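**Rebecca Bellini** · thread on the Bollora two-arm manipulation kit, September

1/
We have had the Bollora kit on the bench for 16 working shifts. It is a pair of two-finger grippers, wrist brackets, cables, a head camera mount and a software license, sold as an add-on for humanoids you already own. Notes follow. I paid list price and have no arrangement with the seller.

2/
What arrives: two grippers, two brackets, a cable set, a printed torque table and a download code. No screws for the brackets in my box. Skarkik, the reseller, shipped them four shifts later without argument. Check the bag before you book bench time.

3/
Mechanical install took one person a morning. Bracket to wrist is two screws a side. The torque table is correct. The diagram next to it is mirrored for the left arm, so follow the text.

4/
Cable routing is the weak part of the hardware. The kit cable is long enough for full reach and therefore too long for everything else. You get a loop over the forearm. Ours has snagged twice on table corners. Bošković sells a spring retractor that fits the bracket. I have one on order and will report on it separately.

5/
Software. Install is a single package plus a license file. First start wants a network connection, later starts do not. Calibration runs from the head camera and asks for 24 poses. Skip none of them. I stopped at 16 on the first try and the right gripper closed well to one side of everything I sent it to.

6/
Task set for this review:

- approach an open hinged case from both sides
- hold the lid with one gripper
- take a small part out of the tray with the other
- put it back
- close the lid

Same case every time, same table, overhead lights on.

7/
The case is a white UNITREE one with a translucent tray. Contents are mixed on purpose: a red-and-black marker pen, a green card, a small dark blue module, some thin stuff. Translucent plastic is a fair test for the depth estimate, and a lid that stands up behind the tray is a fair test for the planner. 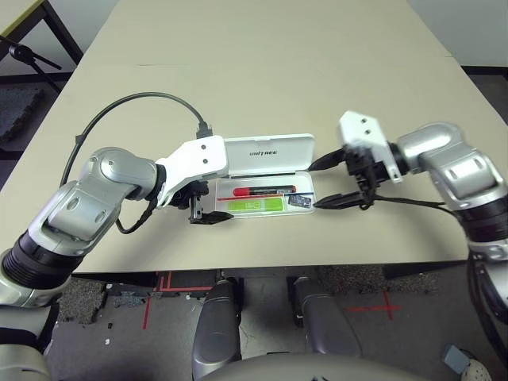 8/
Results, 54 runs, default settings:

- marker pen: no complaints. Long, round, easy to pinch from above.
- module: good when it lies flat, poor when it leans on the tray wall.
- green card: 7 clean picks in the whole set. The fingertips are pointed and there is nothing to get under a flat card with. A soft pad might help. The kit does not include one.
- lid: the hold works. The close works if you lower the speed to the "careful" preset.

9/
On presets: "standard" is too fast for two arms working over one small object. The arms keep clear of each other, but the right one arrives with enough swing that I would not put it near anything I wanted to keep. "Careful" costs time and fixes this. I would ship it as the default.

10/
Teleoperation mode is included and is the better half of the product. Lag is low enough to work by eye. Recording starts and stops from a foot switch (not supplied, any USB one works). Files are plain and documented. I had them in our own tools the same afternoon.

11/
Support. Two tickets filed.

- mirrored diagram: acknowledged, corrected PDF on the download page two shifts later
- gripper force reading drops to zero after a long hold: reproduced by them, no fix yet. Restarting the driver clears it.

12/
Compared with the Rurnitz kit, which I used last year: Rurnitz has better cables and better fingertips. Its recorder is worse and its license is tied to one machine. Bollora lets you move the license between robots from a menu. If you have more than one robot, that settles it.

13/
Who should buy it: labs that want to record two-handed tabletop work and already have the robot. Who should wait: anyone who needs to pick up cards, sheets or labels unattended.

14/
Asked in replies, so adding it: yes, the wrist bracket drawing is available. It is in the "mech" folder of the download, not in the manual. Hole spacing is on page two.

15/
Also asked: no, I have not tried it with the lights off. The manual gives a minimum light level for the head camera and I have no reason to go under it.

16/
Next on the list is the Bošković retractor, then a repeat of the card picks with padded tips. I will post both to this thread.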